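Tickets > Evaluation > Kitchen sim > Open

Fridge task: reported success rate does not hold up
Opened by: Ama Tetteh
Assigned to: Ekrem Baysal
Date: 08/05/2018
Status: reopened

The Clullari write-up says the new policy solves the fridge task in 27 of 35 episodes. I reran all 35 with the same seeds and the same checkpoint. By the scoring script I get 27 as well, so the script is at least consistent. My problem is with what it counts.

An episode passes as soon as the door joint goes beyond the threshold angle. Where the gripper is at that point doesn't matter, and neither does what moved the door. In four of the passes, my contact log has no finger touching the handle at any step. I don't know what to call that, but I wouldn't call it grasping. 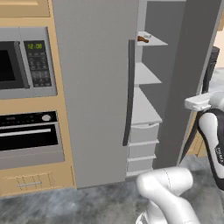 Ekrem's reply on the closed ticket was that door angle is the standard measure and we have used it since February. Fine, but the text claims a "learned grasp-and-pull," and an angle can't show that. Either change the claim or change the measure.

Tried so far:
- Raised door friction. Passes drop to about half. The baseline drops too, so this tells us less than I hoped.
- Required two steps of finger contact before the door moves. The script crashed on reset. Saeed Shokri has the trace.
- Turned off collision on the forearm link. Result unclear – the arm then clips through the door and the angle readings are junk.

Comment, Ekrem Baysal: The baseline was scored the same way, so the comparison is still fair.

Comment, Ama Tetteh: Fair between the two, maybe. It still doesn't tell me either one can open a fridge. Please leave this open until the contact check runs on both.

Comment, Saeed Shokri: Crash is a stale handle ID after reset. Patch is on the Zindano branch, not tested on the baseline yet.

Related tickets
Drawer task: threshold differs between configs
Azimi logger drops contact events at high step rate
Seeds not saved with checkpoint
Evundale render node out of disk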